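Home | Volunteers | Site Leaders | Forms

Volunteer Handbook > Section 4: Setting Up a Donation Pickup Route

Read this section before your first route with Keltusel Home Repair. Allow 20 minutes for set-up.

1. Sign in at the Raltport warehouse desk and collect the route sheet and truck keys.

2. Check every address against the sheet. Donors must confirm 72 hours ahead. If a stop is unconfirmed, call the donor before you leave – do not just turn up.

3. Load two dollies, the straps and the moving blankets.

CAUTION: The truck's load limit is 2,000 pounds. With the lift gate in use, stay under 1,000 pounds per lift.

4. At each stop, look over the item before you carry it. We cannot take mattresses, recalled cribs or opened paint.

5. Fill in a receipt and have the donor sign it. Leave the value blank; donors set their own.

NOTE: Stops on the Steiner Street side have no truck parking after 4 p.m. Run them first.

6. Back at the warehouse, unload to the Wado bay and tag each item with the route number.
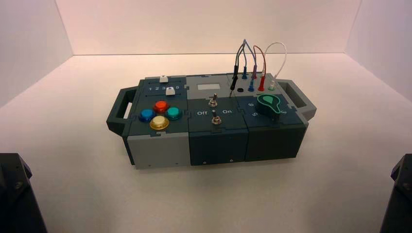
Control box with carrying handles and numbered slider track.

7. Put small electrical items on the test shelf, with their cords taped to them.

8. Hand the signed receipts to Heather Prendergast. Report damage to the truck to Genji Oda the same day.

Filed under: Pickups, Warehouse, New Volunteers

Contact the volunteer desk | © Keltusel Home Repair | Back to top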